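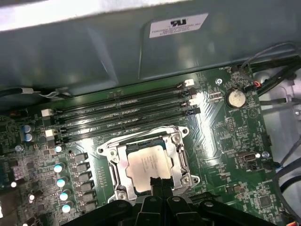 8 November 2019, bench 2

Second go at the Barance workstation. Yesterday's notes stop at "lid off, fans unplugged, ran out of time", so starting from there.

Job as agreed: strip far enough to clean the processor, replace the paste, check the memory slots, new coin cell, put it all back and see whether the random shutdowns stop. It has been on the Fiden shelf since August and the asset sticker says 1141, so write that on everything that comes off it. Screws go in the divided tray, one compartment per part, label facing the bench.

**Memory**

Modules out and in antistatic bags, numbered in pencil by slot. Worth knowing for anyone who does the next one: the latches are a mix of black and white. I spent a while with the board manual before I trusted my reading of it. The colours tell you which slots to fill first, and on this board you start with the white ones. Go by the numbers printed on the board if in doubt, they are faint but they are there. Don't go by memory of the last machine.

Blew out the slots with the hand bulb, short puffs, holding it well back. No compressed air can on this one, the last can spat propellant on a board and I'd like not to repeat it. Looked along each slot with the torch. No bent contacts that I could find, a bit of grey fluff in one which came out with the soft brush.

**Cooler and paste**

Cooler came off with a slight twist, no force needed. Old paste was dry and crumbly at the edges and thin in the middle. I'd say it had never been changed.

Left the processor clamped in its socket for the cleaning. I know some people prefer to take it out and do it on the mat, but with the lever down and the plate closed nothing can get at the pins underneath, and that's the part I worry about. Lint-free wipes, isopropyl, working from the outside in so the muck isn't pushed over the edge. Took several wipes. There is still a faint smear after the first pass if you catch it against the light, so do a second pass with a clean wipe and let it dry before deciding it's done.

Didn't touch the four screws on the retention frame. There's no reason to for a paste change. If somebody does need to, the torque driver is in the Zetisis case and the setting is on the card inside the lid.

**Coin cell**

Meter gave a low reading, so it's getting replaced whatever else happens. Press the clip back with a plastic spudger. A metal one will slip sooner or later and there are small parts right next to the holder. The clock and BIOS settings will be lost, so before pulling it I copied the settings from the screen shots taken before strip-down onto the back of the job sheet. Drive mode and boot order are the ones that matter for this machine.

**Cables**

Still one plugged in on the battery side, the one with the thin coloured wires. I left it connected on purpose as the plug is stiff and it isn't in the way of anything. Tape flag on it so it doesn't get caught when the case is turned round.
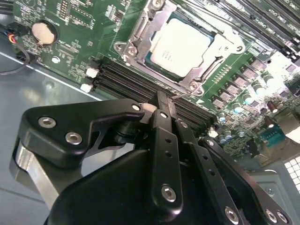 Tsai read this over at the changeover and thinks the paste is only half the story: the shutdowns always came after lunch, when the big jobs were running, and the chassis fans should be tested separately before the cooler goes back on, otherwise we'll fix two things at once and learn nothing about either.

Fair point. Fans will go on the bench supply first thing, one at a time, and I'll note the speed and listen for the bearings. If one is bad we still do the paste, but log it as two separate repairs. Also asked whether I'd looked at the capacitors. I had, quickly: flat tops, nothing leaking that I could see. Will go over them again with the magnifier while the board is clear, especially the group near the socket.

**Still to do**

- Fans on bench supply, results on job sheet
- Capacitors with magnifier
- New coin cell in, plus sign up
- Fresh paste, pea-sized, cooler down evenly, screws in a cross pattern a little at a time
- Memory back, one module first, then the rest if it posts
- Reset clock and BIOS from job sheet
- Memory test overnight, then a load test of roughly 8 hours with temperatures logged

Paste is nearly finished, there's enough for this machine and perhaps one more. Wipes are fine. The isopropyl is down to the last 500 ml bottle, have put it on the order list along with coin cells.

Cover sheet over the chassis before leaving, side panel is standing against the wall behind the bench, please don't stack things on it.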